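Keeping a games PC clean: what's worth doing

Every September the games forums fill up with cleaning advice, most of it from people who want to sell you a spray. I've tried a fair bit of it on the machine I play building and physics games on, and I'm not convinced by much.

Compressed air first. It works, but a can is gone in no time. Radka Dimitriou swears by a soft paintbrush and an open window, and my fans look no worse for it. Switch off at the wall and hold the blades still while you brush.

Screen sprays are the worst of the lot. Valwood's costs a silly amount for a small bottle, and I could see no difference between that and a barely damp cloth. Fold the cloth into a pad, wipe from the top down, and turn to a fresh side when it looks grey.

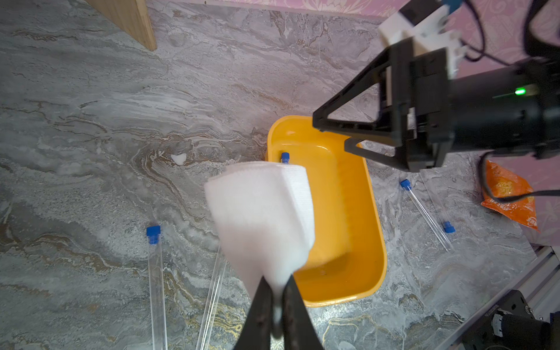
Folded white cloth, yellow-orange basin.

Controllers: a cocktail stick round the seams, then the same cloth. Don't soak anything. Zsófia Boros took hers apart to clean the sticks and had 2 screws left over – draw your own conclusions.

As for "cleaner" programs that promise another 11 frames a second, I ran one for a week and got none. Deleting old recordings and half-built levels freed more than 500 GB, and that cost nothing. Check the save folder before you empty the bin, as some games hide custom levels in there.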